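4.2 Cloths, edges and the things that stay put

The part of the work we enjoyed most was watching what happens around the objects on a shared table. Section 4.1 dealt with how often tables were wiped. We now turn to where the cloth goes, and the short answer is that it goes wherever the objects let it. A bare table gets long, sweeping passes from one side to the other. Put a single flat item down on it and the whole pattern changes, in ways that were far more regular than we had hoped for when we drew up the coding sheet!

Over five weeks at the Warkberg and Witgate sites we logged 1,342 passes of a cloth over a shared table. A pass was counted from the moment the cloth touched a surface until it was lifted or let go. Of these, 243 crossed from the tabletop onto an object or came back the other way. We call these crossing passes, and they turned out to be a small group with a great deal to tell us.

The first thing we noticed is that people slow down at an edge. A tablet, a desk pad or a thin mat sits only slightly higher than the table, yet in our notes the cloth nearly always bunched up when it reached the rim. What happened next depended on the person. One group lifted the cloth and set it down again on the far side of the edge. The other pushed straight over and let the cloth fold under itself. We named these two habits lifting and riding, after a remark by one of our coders, and the names have stuck in the lab ever since. Riders finished sooner. Lifters left fewer lines of dust along the rim when we checked with a side lamp, although the gap was smaller on round tables, where people walk along the edge as they work and come at the object from more than one side.

Cables matter too, and much more than we expected. A loose cable lying across a table works as a kind of fence. Most people wiped up to it and stopped, then picked up on the other side only if there was something to clean there that they could see. At Witgate, where charging leads cross the tables for most of the day, the strip beside a cable was the place most often missed. We had not planned to code for cables at all. Rommel Ocampo added the column by hand during the first visit in February, and it ended up being one of the most useful on the sheet.

Next comes the cloth itself. Both sites were given the same kind of square microfiber cloth, and we asked people to use and store it however they liked. The folded cloth behaves like a small block with a flat face. It keeps its shape under light pressure, and a person can turn it over to get a clean side. The crumpled cloth is softer, reaches into corners better and sits nicely against a raised rim – but it leaves gaps on open tabletop, since only the high folds touch the surface. What delighted us is how quickly one becomes the other. A cloth that began a pass folded in quarters was often a loose bundle by the end of it, and very few people stopped to fold it again before carrying on.

This has a simple meaning for anyone who looks after shared rooms. The state in which a cloth is left is the state in which the next person picks it up. Tables where the cloth was left flat and folded had more long passes afterward. Tables where it was left in a heap had more short dabs, mostly aimed at objects. We do not claim that one causes the other, because busy tables may simply produce both. Still, the link held at both sites and on round and straight tables alike.

Figure 4 gives a feel for the crumpled and folded states on a white table like those we have been describing.
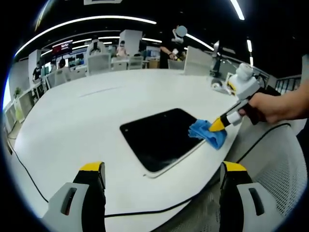
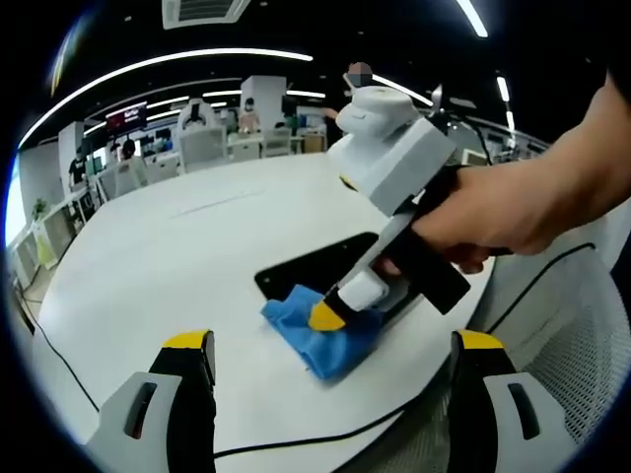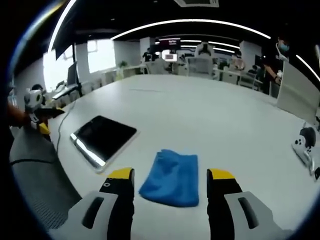

Figure 4. Blue cloth on a white table. First and second: crumpled and held down at the black rectangle. Third: folded, on open tabletop near a tablet.

We tested the coding by having two people score the same 200 passes separately. They agreed well on whether a pass crossed an edge and on whether the cloth was folded at the start. Agreement was weaker for the end state, where "loosely folded" and "crumpled" shade into one another. We have kept both labels in the tables and suggest reading them together. Section 4.3 takes up the question of pressure and grip.

Comments (4)

mdelacroix_fm
Really nice section. We run shared rooms in three buildings and the cable finding is exactly what I see every evening. Did you try tables with the leads clipped underneath?

Rommel Ocampo
Thanks! Only one, at Warkberg, so too little to report. The missed strip did seem to go away there. It is on the list for the next round.

tessaly
Is "riding" the same as what the Manalo report calls a dragged pass? If so it would help to say it in a footnote.

b_hargrove
I am a lifter and I have just learned there is a word for it. One small point – on page 7 the heading says Stuseo cloths and the table says microfiber squares. Are these the same batch?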